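Call for participants: the Hunness Shore Walk Sound Diary

Do you hear the geese before you see them? Do you know which of your neighbors' gates squeaks, or what the ferry ramp sounds like when the tide is low? Then we would love to have you with us this June.

We are looking for people to keep a sound diary of Hunness for four weeks. You don't need to be a musician, a birder or a good speller. You just need a pair of ears in whatever condition they happen to be, and up to 2 hours a week. If you wear hearing aids, please do apply — some of the best entries last year came from people who wrote about what their aids picked up and what they left out.

What it is

A sound diary is a written record of what you hear. That's really all there is to it. You pick a spot on the shore walk between the Dridar steps and Skakeck Point, you go there, you sit or stand or stroll, and you write down what comes to you. Gulls, engines, somebody calling a dog, the wind in a fence wire. One woman filled four pages on a loose sheet of roofing and I could have read four more!

Last summer we tried this out in a small way and ended up with 379 entries, which filled three box files and most of my spare room. The longest ran to nine pages. The shortest read, in full, "Rain. Then more rain, on the hood." I love that one and read it out at every chance I get.

This year we want more voices. We were thin on early mornings, very thin on anyone under twenty, and we had just one person at the Skakeck end, where the sound is completely different (the cliff throws everything back at you, and on a still evening you can hear a conversation from the far side of the bay).

What you would be doing

You'd make at least two visits a week to your spot, at different times of day if you can manage it. Stay for twenty minutes or longer. Write while you listen or as soon as you get home, whichever suits you. By hand is fine. Typed is fine. If writing is hard for you, you can speak your entries into a phone and we'll type them up and send them back for you to check.

Every entry needs the place, the start time and a few words on the weather. After that it's yours. Some people make lists, some write it like a letter. A few of last year's group drew little maps with the sounds marked where they came from, and those are very welcome too.

Please write in plain words. "A bird, high up, two notes" is much more useful to us than a guess at the species, and it's usually nicer to read.

We start with a get-together on a Sunday afternoon at the MacBrayne Rooms, with soup, notebooks and a short listening walk down to the steps and back. Everyone picks their spot from the big map that day. If two people want the same one, so much the better, you'll hear different things.

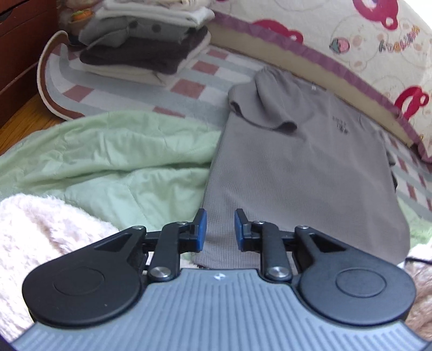
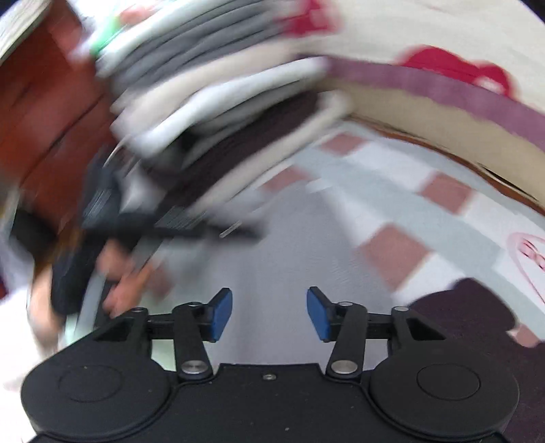

After the first Sunday you're on your own schedule. There's a drop-in every Thursday evening from 7:00 for anyone who wants to swap notes or read a page aloud. It's never required. I'll be there with the kettle on, and it's a good place to come if you've run dry. That happens to almost everyone in the second week, when you feel you've already written down every sound there is. Keep going! The third week is where it gets interesting, as you begin to notice what's missing and when.

Who can take part

Anyone aged 14 or over who lives in Hunness, Dridar or Skakeck, or who is staying for the whole four weeks. Under-18s need a signed note from a parent or guardian and should go out with somebody else. Families and pairs can share a place, though we'd ask each of you to write your own entries.

The path is level and paved from the Dridar steps to the boathouse, with benches along the way, and there's a ramp beside the steps. Past the boathouse it turns to gravel and then to grass, and it gets steep near the Point. If getting to the shore is difficult, talk to me. A window that faces the water counts as a spot, and we'd be very glad to have one or two of those.

What you get

A notebook and two pencils (pencil works in the rain). A thank-you payment of $60, handed over at the end of the four weeks however many pages you've filled. Bus fares back on top of that if you keep your tickets.

In the fall we'll print a book of the entries, in a run of 500, and everyone who took part gets a copy. You choose how your name appears, or whether it appears at all. Nothing goes in without your say-so, and you can pull an entry right up until it goes to the printer. Please leave out the names of anyone you overhear, and anything private they say.

How to apply

Send a short note with your name, where you live, which times of day you could get out, and one sound you've heard this week. A line is enough for that last part. There are no wrong answers, and I read every one.

Notes can be dropped in the green mailbox at the MacBrayne Rooms or handed to me at the Thursday drop-in, which is already running. We have room for 30 people and will try to get a spread of ages, places and hours of the day. If you're a night-shift worker or a very early riser, say so in your first line!

If you took part last year you're welcome back, but please choose a new spot.

Eilidh Chisholm
Hunness Shore Walk Sound Diary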